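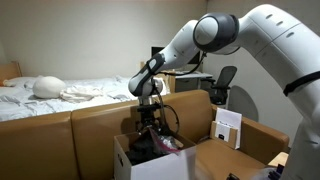 工单标题:Todex 下探到箱口附近反复重规划,最后看门狗超时停住
提交:Liam Garside(Hovwood 集成组)
模块:规划 / 感知融合
严重程度:中(不撞东西,就是干不了活)
日期:2023年8月5日

Todex 组的各位好,又是我。上次夹爪驱动那个单子还没关,我先把新的开了,这个比较急。

现象很简单:机械臂去沙发前面那个敞口白箱子里取东西,从上往下走,上半段一点毛病没有,到箱口高度就开始犹豫,往下一点,停,再往下一点,再停,然后控制器那边看门狗到点,整个目标被取消。手臂就悬在那儿,RViz 里轨迹一条接一条地刷,跟放烟花似的。重新发同一个目标,有时候能下去,有时候还是卡。我最烦的就是这个"有时候"。

日志贴一段,时间戳我删了,太长:

[planner] executing trajectory, approach phase
[monitor] path invalidated at waypoint 23, link: gripper_mount
[planner] replanning (budget 800 ms)
[planner] new trajectory accepted
[monitor] path invalidated, link: gripper_mount
[planner] replanning (budget 800 ms)
[monitor] path invalidated, link: wrist_tip
[watchdog] no progress for 2000 ms, cancelling goal
[controller] holding position

第一次失效在第 23 个路径点,我翻了几份失败日志,头一次基本都在那附近,对应的高度就是夹爪刚进箱口的地方。后面的失效位置就乱了。

我已经试过、没用的:

重启 Todex 节点。没用。
重启工控机。也没用,还害我把手眼标定的缓存弄丢了,又标了一遍。
把速度比例调低。停得更优雅了,但还是停。
把规划器从默认的换成另一个采样的。能规划出来,照样被 monitor 判死。
把重规划预算加大。更糟,看门狗先到。

箱子的碰撞模型是手工量的,作为静态物体加进场景,我拿 RViz 叠着点云看过,对得挺好。所以我一开始怀疑的是 Todex 的 monitor 太敏感。你们看看?

—— Nam-gil Noh 回复后的跟进 ——

谢谢 Nam-gil,回得真快。你问的几个问题我一个个答:

你问动态占据图是不是开着。开着的。Fondus 出点云,Todex 那边直接吃进去更新八叉树,体素用的默认分辨率,没动过。

你问把动态占据图关掉还卡不卡。刚试完:不卡了!一路下去,顺得不得了。所以 monitor 本身是冤枉的,我收回前面那句。但是关着跑肯定不行,沙发前面随时可能有人走过来,Phyllis 会杀了我。

你还问箱子里装的什么。左边和中间是一堆黑色的布料,旁边有个透明的自封袋,皱皱巴巴的,反光很厉害,封口是粉红色的一条。你问得我一愣,心想装什么跟规划有什么关系,后来一边打字一边觉得,好像关系很大。黑布加亮晶晶的透明塑料,深度相机最讨厌的两样东西凑一个箱子里了。

我去把 Fondus 的原始点云和补洞之后的点云都录一份,回头传上来。

—— 录包之后 ——

录好了,放在 Ackroyd 上,目录名 box_descend_replan,里面有成功的也有失败的。Ackroyd 今天上传慢得要命,中间断了一回,如果你们看到有个半截的文件别管它,下面那个同名带 b 的才是完整的。

我自己先看了一遍,说说我看到的。

原始点云里,黑布那块稀稀拉拉,有点但不多,位置倒是靠谱。袋子那块就精彩了,一大片空洞,零星几个点飘得很高。然后 Fondus 的补洞滤波一上来,它很热心嘛,拿空洞边缘的点去插值,一边是箱沿的高度,另一边是那几个飘着的点,于是它在箱口给我拉了一张"膜"。等于告诉规划器:箱子是盖着盖的。

夹爪往下走,碰到膜,判失效,重规划。重规划那一会儿工夫新的一帧来了,膜的形状变了(反光会变,尤其是手臂的影子在后面那个沙发靠背上挪来挪去,我怀疑光照也跟着变,这个我没证据),有时候正好露个口子,它就钻下去一点,然后又被堵上。这就解释了那个走走停停的样子。

所以我把补洞关了再跑:

fondus.hole_fill.enabled: false

好多了,但是没好全!大部分时候能下去,偶尔还是在腕部那边报一次失效,link 那一栏变成了 wrist_tip。这个我就不明白了,腕部离箱子里的东西还有一截呢。

顺便,Kelly Rudd 路过看了一眼屏幕,说会不会是箱壁的点云和静态箱子模型重叠了,膨胀之后变厚。我把箱壁附近的点裁掉又跑,wrist_tip 的失效还在,所以应该跟这个无关。不过裁掉也没坏处,我留着了。

—— 关于 wrist_tip ——

Nam-gil 你说的对,是线。我给自己一巴掌。

夹爪旁边那束黑线,从腕部垂下来,有一股往外鼓了个弯,正好鼓在夹爪右侧。还有一根粗一点的从肘关节下面挂出来,甩一个浅弧回到腕上。这些线 URDF 里统统没有,自滤波当然不认识,Fondus 把它们当成环境里的障碍物,老老实实写进八叉树里。

平时为什么没事:手臂走得快的时候,线留下的体素很快被后面的射线清掉。为什么在箱口就有事:下探阶段慢,那股线在一个地方晃,体素攒够了置信度,而且夹爪姿态稍微一变,连杆就挤进线刚才待过的位置。自己撞自己的影子……

我在 RViz 里把占据图单独调成红色,盯着那块看,真的能看见夹爪旁边挂着一小串红方块,跟着手臂走,有时候掉队。掉队的那几个就是凶手。

我以前装夹爪的时候 Amber Hollis 提醒过我"线也要加进模型里",我当时说回头加。工单里承认一下,免得她来补充。

改法我先随便弄了一个:给 wrist_tip 挂一个只用于自滤波、不参与碰撞检测的圆柱,半径给得宽一点,把那股弯出来的线包进去。Todex 的配置里这么写:

self_filter:
 extra_shapes:
 - link: wrist_tip
 type: cylinder
 name: cable_loop
 use_for_collision: false

注意 use_for_collision 这个字段,老版配置格式里不认,会静悄悄地忽略掉,然后圆柱就参与碰撞了,然后你的机械臂一动都不敢动,起始状态直接判碰撞。我被坑了好一阵子。要把文件头的 schema 改成 2 才行。这一条强烈建议你们加个警告!忽略未知字段的时候哪怕打一行日志呢。

加完以后 wrist_tip 的失效没再出现过。肘部下面那根粗的我暂时没管,下探时它离箱子远,也没见它在占据图里惹事,先记在这里。

—— 补洞还能不能开 ——

Phyllis Tindall 问了一句:补洞全关了,抓取那边怎么办?抓取点是从补过的深度图上算的,黑布本来点就少,不补的话候选点一下子没几个了。

确实,我试了,抓布的候选点少得可怜,质量分也低。抓袋子就更别想了,上面几乎没点。

所以现在的做法是分两路,Nam-gil 给的主意,我照着改的:

给规划用的那路,走原始点云,不补洞,只做离群点剔除。
给抓取用的那路,照旧补洞,但补洞区域用箱口平面裁一刀,箱口以上的插值点一律扔掉。

Fondus 里能同时起两个输出话题,这个我以前都不知道,文档里藏得很深,在"高级"那一节最底下。配置贴出来给后来的人:

fondus:
 outputs:
 planning:
 hole_fill: false
 outlier_removal: true
 grasp:
 hole_fill: true
 fill_clip_plane: box_rim

box_rim 是我在 TF 里发的一个静态坐标系,原点在箱口平面上,Z 朝上。箱子一挪就得重新发,目前是手动的,很土,但是能用。以后想做成自动检测箱沿,四条边应该不难找,就怕前面那条边正好贴着相机视野的边缘。谁有兴趣可以抢,我不拦着。

有一点要小心:规划那路不补洞,意味着透明的东西对规划器来说就是不存在的。空洞它当成未知,我们的配置里未知是允许穿过的。在箱子里没关系,本来就是要伸进去碰那些东西的。在箱子外面就不行了,万一桌上有个玻璃杯……所以我把"未知可穿过"限制在箱子的包围盒里,外面一律当障碍。Todex 的区域策略支持这个,就是参数名字起得有点怪,allow_unknown_in,后面跟一个 box 的名字,不是坐标,我第一次填了坐标,报错信息还是"invalid region",看了半天不知道它在嫌弃什么。

—— 看门狗的问题,单独提一下 ——

这个跟根因无关,但我觉得你们该看看。

看门狗是按"2000 ms 没有进展"来算的,重规划预算是 800 ms 一次。也就是说连着两次重规划都用满预算,再加上轨迹下发、控制器切换那点时间,基本就贴着线了,第三次刚开始就被砍掉。而且看门狗取消之后报给上层的是 GOAL_CANCELLED,跟人手动取消一模一样,任务层根本分不清是我按了停还是它自己放弃的。我们的任务脚本看到 CANCELLED 就默认是人按的,乖乖等着,不重试,也不告警。我去倒了杯水回来,它还在那儿悬着呢,夹爪停在箱口上面,一脸无辜。

希望能有一个单独的返回码,叫什么都行,WATCHDOG_TIMEOUT 就挺好。Nam-gil 说这个要动接口,得排到明年 January 那个版本之后,我理解,那在此之前能不能先把原因写到 message 字段里?字段是现成的,一直空着。

我这边临时加了个判断:收到 CANCELLED 的时候去看一眼急停和手动按钮的状态,都没动过就当成看门狗超时处理,先往上退一段再重发目标。退的那一段走的是原路返回,已经执行过的轨迹倒着放,不重新规划,免得退都退不出来。

—— 当前状态 ——

动态占据图开着,规划路不补洞,抓取路补洞带裁剪,线的自滤波加上了,箱壁点裁掉了,看门狗参数没动。

这样跑下来,下探很顺,没有走走停停了。抓黑布的候选点回来了。抓透明袋子还是不行,不过那是抓取算法自己的事,我会另外开单子,别在这里混着聊。我初步的想法是找那条粉红色的封口条,颜色上挺跳的,比在透明塑料上硬算深度靠谱,但是还没写。

留给 Todex 组的:
未知字段被忽略时打警告。
看门狗超时写明原因。
invalid region 的报错里说清楚它要的是名字。

留给我自己的:
把线正经加进 URDF,包括肘部下面那根(Amber 我看见你点的那个大拇指了)。
box_rim 自动发布。
Ackroyd 上那个半截文件删掉。

工单先别关,等你们那边把录的包回放一遍再说。回放的时候记得用我目录里带的那份 TF,不然箱子会飘到沙发后面的床上去,Kelly 刚才就飘了。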